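Pink basketballs for the youngest players at Fenness sports hall

The children's section of the Fenness sports hall has changed its basketballs for the new term. Out go the brown full-size balls that the under-eights shared with the adult evening group, and in come pink rubber ones covered in planets and flying saucers.

The order was placed by Hacer Erdem, who runs the after-school sessions, and paid for from the hall's own funds and the takings of a cake sale in April. The cake sale raised 630 pounds. Part of that went on new bibs and a lockable cupboard, and the rest was put towards 40 balls from Sadotura, a small wholesaler of play and sports goods.

"The old ones were too big and too heavy," Ms Erdem said. "Half of the group could not get them up to the ring. They would have two or three goes and then go and sit on the bench."

She had asked for plain balls in a junior size. Sadotura had none left in the quantity she wanted and offered a patterned one at the same price. The parents were asked at pick-up time and most of them liked it. A few said their sons would not play with a pink ball. Ms Erdem told them to wait and see.
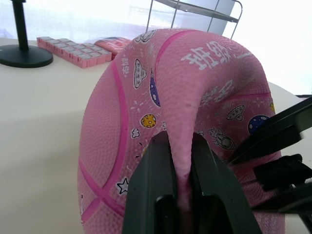
The balls are rubber with a pebbled surface, which gives small hands something to hold on to. Ms Erdem said grip had been the main complaint about the balls used before, some of which had been in the hall for more than ten years and had worn smooth. Those have now been sorted. The ones that still hold air will stay in the store for the adult group and the others will be thrown out.

How hard to pump up the new ones is still being worked out. Umut Türkmen, who coaches on two afternoons a week, would like them kept on the soft side for the first few weeks. A softer ball does not bounce as high, he said, and it hurts less when it hits a child in the face. Ms Erdem would prefer them firm so that the children learn to dribble properly from the start. They have agreed to keep one net of each.

"With the little ones we do a lot of rolling and catching before we do any bouncing," Mr Türkmen said. "You want a ball they can squeeze. Later on they can have it harder."

He has asked parents not to pump up balls at home with a bicycle pump unless they have the right needle. Last year several of the hall's balls came back with the valve pushed in and could not be mended. The needle should be wetted first and put in straight. There are spare needles in the tin at the front desk and anybody may borrow one.

The drawings on the balls have gone down well. The children have given names to some of the planets, and there has been a good deal of argument over who lives on which. The balls also carry writing in Chinese. Firdevs Uçar, whose daughter is in the younger group, looked up the two large characters and found that they mean "class". She thinks the balls may have been made with schools in mind, and that the space next to the words is for writing in the name of a class or a pupil.

The hall is going to use them that way. Each group will have its letter put on its own balls in marker pen, so that they end up back in the right net. Ms Uçar has offered to do the lettering at home in the evenings. She tried three kinds of pen on the first ball. Ordinary felt tip came off on her hands, and a thick paint pen took a whole day to dry, but a laundry marker worked well enough and she has bought a pack of them.
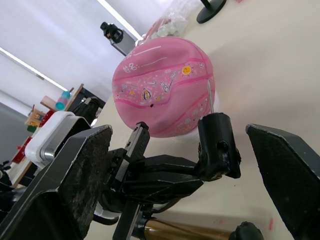

One of the new pink basketballs on a table.

There is also the matter of storage. The nets hang from hooks in the corridor behind the hall, next to the radiators, and rubber does not do well in the heat. The hooks are to be moved to the opposite wall before the heating comes on. Rurent, the firm that looks after the building, has said it will do the job at no extra charge when it comes to see to the fire door.

Until then the balls are being kept in the new cupboard. The key is at the front desk and must be signed for.

The adult evening group is not affected. Necati Gündoğdu, who books the hall for them, said his players were happy to have the brown balls to themselves, although one or two had asked if they could have a go with the pink ones. He said he had told them to ask the children.

Not everyone is pleased with how the money was spent. Hacer Ertürk, who has a son in the older group, said she would have liked to see the lower rings repaired first. One of the two has been leaning since the spring and is taped off. "New balls are nice but they need somewhere to throw them," she said. Ms Erdem said a new bracket for the ring had been ordered and that the repair was being paid for separately. No date has been given for the work.

In the meantime the younger children share the one lower ring that is in use, and take turns at a hoop fixed to the wall bars. Mr Türkmen said this was slow but that it did no harm, as the ones waiting could practise passing at the side.

The first sessions with the new balls for all groups begin on 23/09/2019. The under-eights start at the usual time and parents may stay and watch from the balcony. Children should bring indoor shoes with clean soles and a bottle of water, and should leave their own balls at home.

There are 5 places left in the younger group and 2 in the older one. Parents who want a place should ask for Ms Erdem at the front desk or leave a name and telephone number in the book. The price for the term is the same as last year, and brothers and sisters of children already in a group pay half.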